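Lostix G2 two-finger gripper, replacement finger pad kit

In stock at Netholm. Ships from our own warehouse. Fits G2 and G2-L hands. Does not fit the older G1, which has a different screw pattern.

Safety notice, June 2018

Pads from the first production run can come away from the finger under side load. If your kit has no letter after the lot number, stop using it for lifting and order the replacement under the same part number. There is no charge for owners of the first run. Kits now on sale carry the letter B and use the new adhesive and a retaining screw.

What happened

The first run was held on by adhesive only. On cells where the hand closed straight onto a part, we had no returns. On cells where the hand closed slightly off center, the pad took a sideways push at every cycle and the bond began to creep. The pad moved outward a little at a time until its top edge stood proud of the finger. At that point the hand could still report a good grip while holding the part by one corner of the pad.

A customer running small molded parts at the Dalsgaard plant had a part dropped inside the guard. The cell was stopped with the emergency stop and the pad was found on the floor. There was no injury. We pulled the remaining stock in January and tested it on our bench. Of 30 pads put through the side load test, 6 let go before the end of the run. None of the screwed pads did under the same test.

The grip sensor does not detect a shifted pad. It reads motor current and finger position, and both stay inside their normal limits until the part slips.

What is in the kit

Two finger pads, light gray
Two retaining screws and thread locker
Adhesive strip, cut to size
Alignment gauge
Printed instruction sheet

Fitting

Lock out the robot and bleed the air from any tool changer before you put a hand near the fingers. Open the gripper fully. Peel off the old pad and clean the finger face with alcohol until no adhesive is left. Press the new pad on against the gauge, fit the screw, and leave the hand open for 22 minutes before the first cycle. Both pads must be changed together.

After fitting, home the hand and run it closed with no part between the fingers. The pads should meet flat along their full height. If they meet at the top or bottom first, take them off and start again with a new strip.

Checking the approach

New pads will not cure a bad approach. Run the pick at low speed, or play it in the Doltgate simulator with the wrist view on, and stop just before the fingers close. The part should sit midway between the pads. If one pad would reach it well before the other, correct the taught point before going back to production speed.

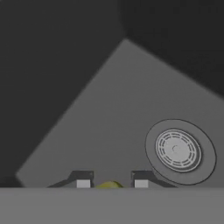 Vichien Kaewsai writes that stopping short of the close is worth doing on the real cell too, even when the simulated pick looks fine. Our taught point had drifted after a table was moved, and the program file still matched the simulator exactly. The pads had been blamed for two weeks. Since we got the B kit I check the screws at each shift change, and I would like to see that added to the sheet.

Reply from Netholm: The screw check is on the next printing of the sheet. Use a hand driver and do not retighten a screw once the thread locker has set. If it turns, replace it.

Ordering

Part number LX-129-B. Sold as a pair, single pads not available. For a free replacement, send us the lot number from the bag or from the back of the pad. Please do not mail old pads to us unless we ask for them.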